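Thursday, bench notes, October

Starting 8:40. Heat was off in the shop again until nine, so first readings are on cold dough and cold bench. Keep that in mind before comparing to last week.

Flour trial, continued

Still trying to find out why the Zaldale flour goes slack after the second hour. Same recipe card as before, no changes except the yeast, new packet opened this morning. Batch weights:

Zaldale, 988 g flour
Cosgrove, 988 g flour
Control (old Mamham sack, nearly done), 796 g because that's what was left in the sack. Scaled the rest down to match, checked the math twice.

Water at 50 percent all three. Next time go 48 for Zaldale, it is plainly too wet at 50. Sticks to the scraper, sticks to me.

Mixed by hand. The mixer is still waiting on the belt. Emailed Jovness again, same auto reply as before. If it's not here by next week I am going to measure the old one and buy a generic.

8:55 all three in tubs, lids on, lids taped with the batch name. Last time the lids got swapped and we lost half a day arguing about it.

9:30 Cosgrove moving already. Control slow. Zaldale flat and shiny on top.

10:10 Cosgrove up past the first line on the tub. Control at the line. Zaldale got there too but it's spreading more than rising, sides look soft. Poked it, dent stays.

10:45 punched down Cosgrove and Control. Left Zaldale alone another ten minutes, then gave up and punched it too.

Baking powder question. Somebody wrote "add b.p. at second knead???" on the card in pencil. I tried it on a small piece, 156 g off the Cosgrove. Rolled fine, bit of yellow speckling on the cooked one where it hadn't mixed in. Dissolve it in a teaspoon of water first if anyone does this again. Not convinced it's worth it. The piece was taller, but the crumb was kind of dry and squeaky on the teeth.

Scale

Small scale is drifting. Put the check weight on three times, three different answers, worst was off by 4 g. Fresh batteries didn't fix it. Used the big scale for everything after 9. So the salt and yeast numbers from before that are suspect, all three batches equaly.

Resting and shaping

Cut to 50 g pieces, rounded, covered with a damp cloth. Cloth was too damp, the tops of the first few got tacky and needed dusting. Wring it out harder.

Pleating notes, mostly for me:
- roll the edge thinner than the middle, by a lot
- do not rush the last pleats, that's where it opens
- Zaldale won't hold a pleat. Looks good for a minute and then relaxes back to a smooth lump
- Cosgrove holds best, Control second

Filling was the cabbage and mushroom from the freezer, thawed overnight and squeezed. 334 g after squeezing. Should have squeezed longer, still got a puddle in the bowl by the time I was halfway through. Wet filling and slack dough is a bad pair and I don't want to blame the flour for all of it. Next round do some plain ones with no filling so there's only one thing to argue about.

Second proof 25 min on paper squares, near the window. Probably too cool there. Move to the shelf over the water heater.

Steaming

Cold water start vs boiling start. Did both with Cosgrove only, not enough of the others to split.

Cold start: smoother top, slower, a little more even. Boiling start: faster, but wrinkled on two and one had a blister. Cold start wins for now, I want to see it repeated before it goes on the card.

Off the heat, lid cracked open 3 min before taking it all the way off. The one time I forgot, they dimpled. Write this on the lid with a marker.

Also space them. Four to a basket is plenty, they need room on all sides.

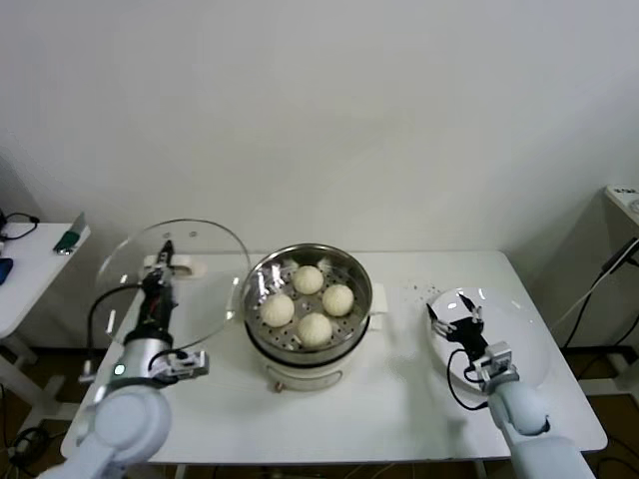 Tasting

Cosgrove: chewy, a bit sweet, good. Eaten first, which tells you something.
Control: fine. Slightly stale flour smell when you tear one open. That sack is done, don't order against it.
Zaldale: gummy line at the bottom, tears in sheets. Flavor was the best of the three, annoyingly. Worth another go at 48.

Cleanup / to do

Tubs soaking in the left sink. Don't use the green scrubber on them, it takes the lines off.
Descale before next session, water here is hard.
Chase belt.
Replace small scale or at least put a sticker on it that says NO.
Order Cosgrove, one sack. Hold off on Zaldale untill the 48 percent batch.
Copy today's times onto the wall sheet, I only have them here and on the back of an envelope.

Stopped 2:15. Leftover dough in fridge, bottom shelf, labeled. Use or toss by Monday.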